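**Open Day at the Sunville Robotics Workshop: Frequently Asked Questions**

Revised July 2019

The Sunville workshop opens its doors to the public twice a year, in summer and again in December. The answers on this page cover the questions most often received from families, schools, and local employers. Groups traveling from Murside should also read the section on parking.

## Before Your Visit

**Do I need a ticket?**

Yes. Admission is free, but every visitor must be registered, including children. Registration closes when 169 places have been filled. A waiting list is kept, and persons on it are contacted in the order in which they applied.

**Is there a minimum age?**

There is no minimum age for the public hall. The demonstration room is open to visitors aged eight and over. Visitors under 16 must be accompanied by an adult at all times.

**How long does a visit take?**

Most visitors stay for around 2 hours. Each demonstration lasts 22 minutes and is followed by a short period for questions. Latecomers are admitted to the next session if space permits.

## The Demonstration

**What will the robots be doing?**

The main demonstration is a sorting and tidying task. Small toy blocks are set out on a table, and robot arms pick them up one at a time and move them to or from a plastic bin. The task is easy for a person to understand, and visitors can follow each attempt without any technical knowledge.
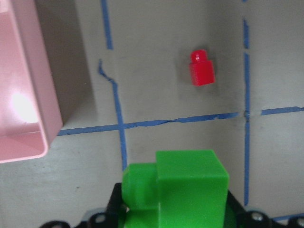

Sessions are led by a member of the workshop staff, who introduces the task and then allows the robots to work without commentary for several minutes. Visitors are asked to hold their questions until this part is finished.

**Why are toy blocks used instead of industrial parts?**

Toy blocks are inexpensive, safe to handle, and familiar to everyone in the room. They also come in different shapes, and a grip that suits one piece may not suit the next. Visitors who wish to see industrial parts may view the display cases lent by Grisine, which are located in the public hall.

**Are the robots controlled by a person?**

Both methods are shown. In some sessions an operator guides the arms, and in others the arms follow a program prepared in advance. The session leader will state at the start which method is in use.

**Do the robots ever make mistakes?**

Yes. Blocks are dropped from time to time, and an arm may need more than one attempt to take hold of a piece. Staff do not hide these events. The session leader will explain the likely cause when time allows.

**Can two arms work on the same table safely?**

Two arms can share a table when their movements are planned together. One arm may be held back while the other reaches toward the bin, and the roles may then be exchanged. Speeds are kept low throughout the open day.
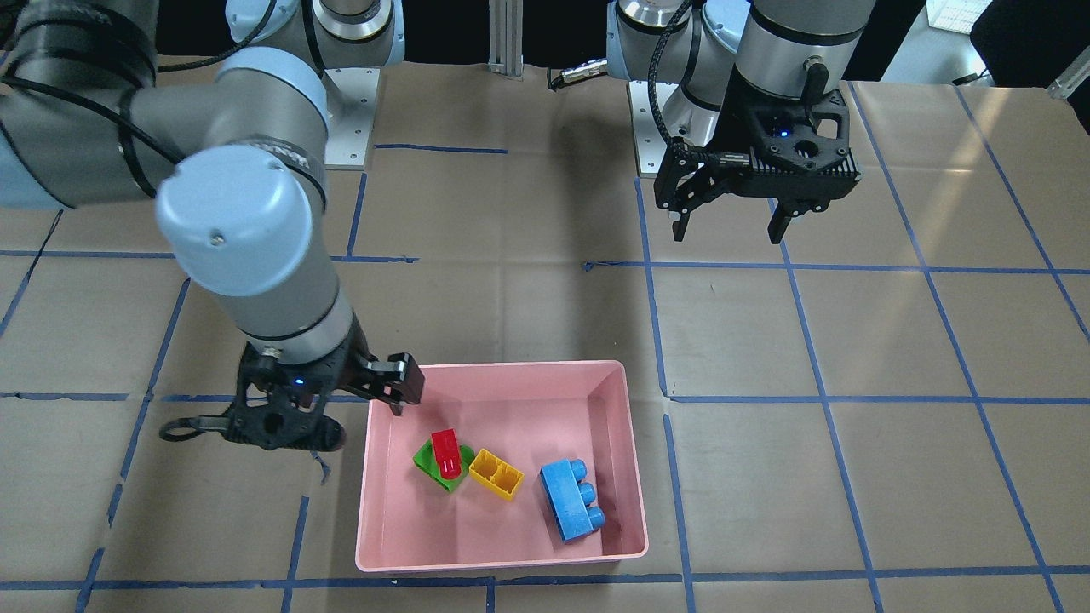 Visitors remain behind the barrier whenever the arms are powered. Any member of staff may stop a session at any time, and visitors are asked to follow instructions promptly if this occurs.

**May I touch the robots?**

The working arms may not be touched. A separate arm, disconnected from power, is available in the public hall for visitors who would like to feel the weight of the joints and move the fingers by hand.

**How is the work area prepared?**

Preparation is carried out by the technical team under Tõnu Mets and begins on the evening before the open day. The table is covered and then marked out before any block is placed.

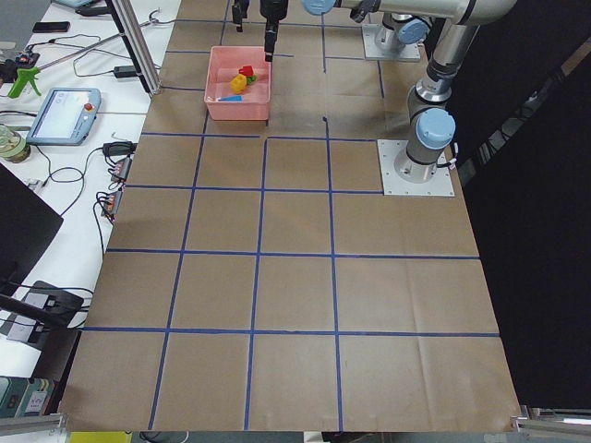

Laying out the work area is a subject on which teachers often request further detail, as it can be repeated in a classroom at very little cost. Brown kraft paper is used as the table covering, and strips of blue tape divide it into a grid of large, roughly square cells. The lines need not be perfect; creases in the paper are also acceptable for this kind of exercise. Pupils can call out a cell, place a block in it, and write instructions for a partner to fetch the block and return it to the bin. A printed lesson sheet is available from the information desk.

## Practical Matters

**Where should I park?**

Visitors should use the Sepp parking lot, opposite the main entrance. Coaches from Murside must set down passengers at the north gate and may not wait there. Parking for visitors with disabilities is provided beside the entrance and does not need to be reserved.

**Is photography permitted?**

Personal photography is permitted in the public hall and the demonstration room. Flash must be switched off during sessions. Tripods are not allowed.

**Is the building accessible?**

All public areas are on the ground floor. Seating is available on request, and places at the front of the barrier are kept for wheelchair users.

**Can a school arrange a separate visit?**

Yes. School visits take place during term and must be requested in writing at least one month ahead. The request should state the age of the pupils, the size of the group, and any access needs. Schools unable to attend may ask to be placed on the list for the December open day.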